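The Skosstead Bed Blanket from Zirnine

Filed under: Bedroom > Blankets & Covers

A cotton blanket for people who sleep badly under everything else, and for people who sleep fine but have a cold guest room. 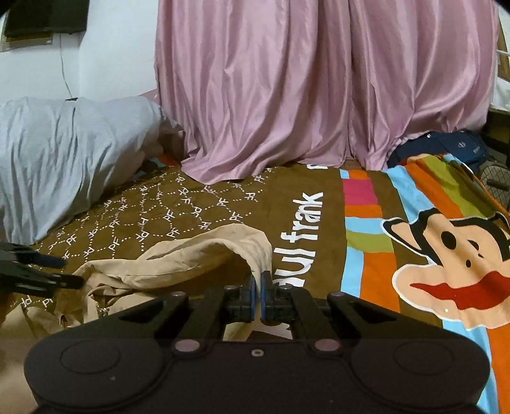
We have been selling blankets long enough to know that most of them get bought in a hurry. The heating goes out, or a sister-in-law announces herself for the weekend, and a person ends up in a big store at closing time holding something fleecy with a snowflake on it. The Skosstead is meant to be the blanket you get on a calmer day. It goes over the sheet in summer, under the comforter in winter, and over your knees in October when you have decided on principle that it is too early to touch the thermostat.

It is 100 percent cotton, woven in a loose waffle with a plain band at each end. The weight is medium. We know every blanket on the market is described as medium weight, including the ones that feel like a wet dog and the ones you could read a newspaper through. Ours sits a little above a flannel sheet and well below a quilt. If you are the sort of sleeper who likes to feel pinned down, buy the quilt.

Size and weave

The single measures 66 inches by 100 before washing. You will notice that this is long. Lewis Buchanan, who set up the weaving for this one, is six foot five and has spent his adult life choosing between cold shoulders and cold feet, and he got his way. Shorter customers fold the extra down over the pillow end and tell us it looks like a hotel. There are also a double, a queen and a king, and all of them are cut long by the same amount.

Expect the blanket to draw in during its first two washes. The waffle tightens up, the cells get deeper, and the whole thing stops feeling like a dish towel and starts feeling like a blanket. Please don't judge it straight from the bag. We get a steady trickle of messages sent within an hour of delivery, and a second, more sheepish trickle a couple of weeks later.

The end bands are double stitched. The long sides are the natural selvage of the cloth, so there is no hem to come undone and no hem to get a toe caught in at three in the morning.

Colors

Oat, slate, brick and a green called Tosh, named after the village hall whose front door it was matched to. The hall has since repainted its door white. We kept the name.

Oat is the one most people order, and it goes with nearly anything. It also shows coffee. Slate shows cat hair if the cat is pale and brick shows it whatever the cat. Green seems to show nothing at all, and remains our slowest seller. Dye lots vary a little, so if you want two blankets for twin beds, put them in the same order and we will pull them from the same lot. Order them six months apart and you will own two blankets that are cousins.

Washing

Machine wash warm, with ordinary detergent and no softener. Softener coats cotton and flattens the waffle, and then you have paid for a weave you can't feel. Tumble dry low or hang it over two lines so the weight is shared. One line gives you a crease down the middle that will outlast several presidents.

It does not need ironing. It comes out rumpled and stays rumpled, and a person who cannot live with that should look at our Flellis coverlet, which is flat, crisp and considerably less forgiving company. Some customers own both and put the Flellis on when people are coming over.

Lint: yes, for the first three washes. Don't put it in with black pants. We say this on the label, on the card in the bag and on this page, and we will say it again on the phone when you call about the pants.

On pulls and snags

Any waffle weave can catch. Rings, watch buckles, Velcro and the back claws of a cat leaving in a hurry will all lift a loop sooner or later. Do not cut it. Lay the blanket flat, find the loop, and work the cloth gently on either side with your fingertips until the slack goes back where it came from. A blunt needle helps with stubborn ones. If you have already cut it, put a small stitch through both ends on the underside and turn that corner toward the foot of the bed.

Every order includes a yard of matching yarn on a card for repairs. It will be in your kitchen drawer forever, next to the spare buttons from coats you no longer have.

What it won't do

It is not weighted, heated, cooling or smart. It has not been infused with anything. It will get you through a chilly night in a normal bedroom, but we wouldn't take it camping above the tree line and we'd rather you didn't take it to the beach, where sand gets into the cells and more or less moves in. It also isn't a great picnic blanket, though we have given up arguing with people about that one.

Dogs like it. We can't offer a refund on those grounds.

In short

Material: cotton, waffle weave, plain end bands
Single size: 66 x 100 inches before washing
Sizes: single, double, queen, king
Colors: 4
Care: machine wash warm, tumble low, skip the softener
Included: cotton storage bag, care card, yard of repair yarn
Made in: runs of 500, all sizes and colors together

Ordering and returns

Orders in before noon generally leave the same day. If a color is out of stock, it will come back when the next run is finished, and the mill does not care how nicely we ask. Leave your email and we'll write once when it is in. We don't send a newsletter – we tried it for a winter and ran out of things to say about blankets by the second issue.

Returns are fine on anything unwashed. Sleep under it for a night if you want to, we would. Once it has been through the machine it's yours, along with whatever came out on the black pants. Faults in the weaving or stitching are a different matter, washed or not. Send us a picture of the spot and tell us which color you have, and we will mend it or replace it. A lifted loop is not a fault, see the part about the cat.

Gift wrap is brown paper and string. Lewis ties the knots, and you'll want scissors.

66 shares | 4 comments

Contact Zirnine | Copyright Zirnine, all rights reserved | Back to top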